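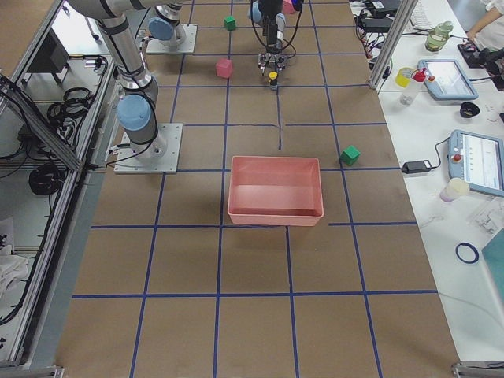 "The planner isn't the hard part," the lead developer at Tellia told me over coffee. I'd asked why two arms sharing one table is such a headache — surely you just tell them not to bump?

She laughed. "You can. Then they both wait forever."

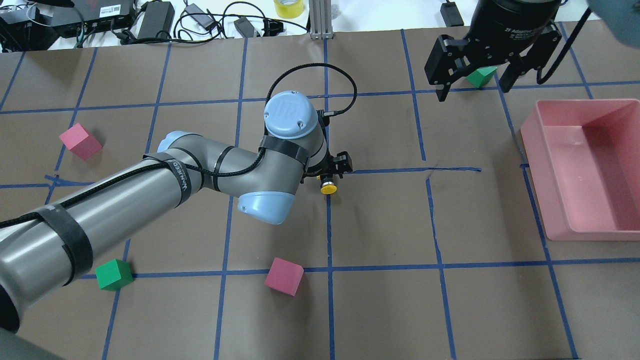
Their scheduler, Tistell, replans every 50 milliseconds and lets one arm claim a patch of space before the other moves in. I love that! "Cubes are easy," she said. "Cables are what keep me up."

Search this site Go

2 comments

pralach: Does it handle a dropped claim?

gridfan20: More on the cables please!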